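Before starting section 4, check that the Etora viewer is installed and that the Mostar shape library has been unpacked into the project folder. The library is supplied as a single archive. Do not rename the folders inside it.

## 4 Loading and lighting a shape

### 4.1 Opening a library shape

1. Start Etora and choose **File > New Stage**.
2. Set the units to millimetres. The default is centimetres, and imported shapes will load at the wrong size if it is left unchanged.
3. Open the **Library** panel and select **Mostar > Vessels**.
4. Double-click a shape to place it at the stage origin.
5. Press **F** to centre the view on the shape.

The flask loads in the default matte grey. Colour is applied in section 5.
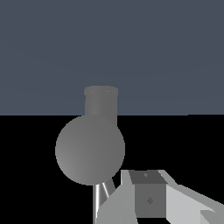
Etora Stage Guide, Issue 2, page 16

**Note:** Files saved in the 2003 format open as read-only. Use **File > Save As** to convert them before editing.

### 4.2 Setting the backdrop and floor

The backdrop and floor are separate items in the **Stage** panel. Each has its own colour and its own response to light.

1. Click **Backdrop** and set **Type** to *Flat*.
2. Enter the colour value or choose a swatch.
3. Click **Floor** and set **Type** to *Solid*.
4. Clear the **Receive shadows** box if the floor colour is black.
5. Click **Apply**. Changes are not kept if the panel is closed first.

If the line between backdrop and floor needs to be level, set **Camera roll** to zero. Roll is stored with each saved view, so it must be reset in each one.

### 4.3 Adding a key light

1. Choose **Insert > Light > Key**.
2. Drag the light handle to one side of the shape.
3. Set **Intensity** to 1000.
4. Set **Falloff** to *Soft* for curved shapes, or *Hard* for flat-sided shapes.
5. Run **Preview** and check the shading along the full height of the shape.
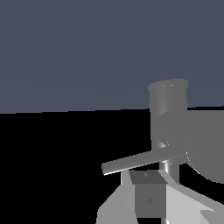
Figure 4-2. Cylindrical tube with flared rim, shaded from a lighter band to darker sides.

Small bright specks along an edge can come from a low sample count. Raise **Samples** one step at a time and run **Preview** again. If the specks remain, open **Render > Clean-up** and turn on **Edge filter**.

**Caution:** Do not turn on **Edge filter** and **Sharpen** together. The preview may stop responding and unsaved changes will be lost.

### 4.4 Saving the stage

1. Choose **File > Save Stage**.
2. Select a folder outside the Mostar library. Updates to the library overwrite its contents.
3. Tick **Include lights** and **Include views**.
4. Click **Save**.

Stages saved with the Herarley plug-in active will not open on a computer without it. To share a stage with such a computer, turn the plug-in off under **Tools > Plug-ins**, restart Etora and save again under a new name.

### 4.5 Exporting to Quaye

1. Choose **File > Export > Quaye**.
2. Set **Scale** to match the units chosen in 4.1.
3. Leave **Merge parts** off if the shape will be edited later.
4. Click **Export** and wait for the status bar to clear.

Lights are not exported. Set them up again in Quaye using the values noted in 4.3.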